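3.2 What people keep when they move kitchens

I went into this part of the study expecting to hear about knives. Everybody I know who cooks has a speech about knives, and I figured the folks in Cuesta would be the same. What I got, over and over, was small pots! The little pan for one egg, for warming milk, for the last bit of soup – that was the thing that rode in the front seat on moving day while the good plates took their chances in the truck.

Siwan Rees and I talked with 50 households that had moved at least once in the last seven years, some inside Cuesta and some coming in from Driseck. We sat in their kitchens whenever they'd let us and asked them to tell us about one item they would not give away. I tried hard not to say the word "pot" first (I slipped once, and we dropped that interview from the coding).

Enamel came up a lot in these talks. People liked that it was light, and they liked the color, and they forgave it for chipping. One woman told me her stainless set was "for company" and her enamel pan was "for Tuesday," and I've borrowed her split as a label in the coding sheet. Figure 4 shows the size and type of pan I mean when I say "small pot" from now on.
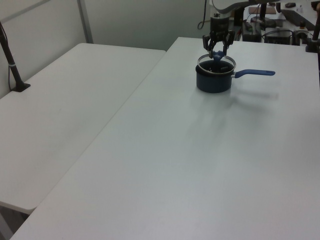

Figure 4. Small dark navy enameled saucepan with a metal rim and a long blue handle, on a white folding table.

Size matters here because the big pots told a different story. Stock pots and canners were mostly inherited, and people talked about them as belonging to the family. Small pots were bought, often for a first apartment, and people talked about them as "mine." Siwan thinks this is really about living alone, and she may be right, but I'd like to see it hold up in Ullora before I sign on – the housing there is so much older and families share kitchens longer.

One more wrinkle. Four households had thrown out the small pot and then bought the same kind again within months. I come back to those four in Section 3.3, along with the notes on gifts.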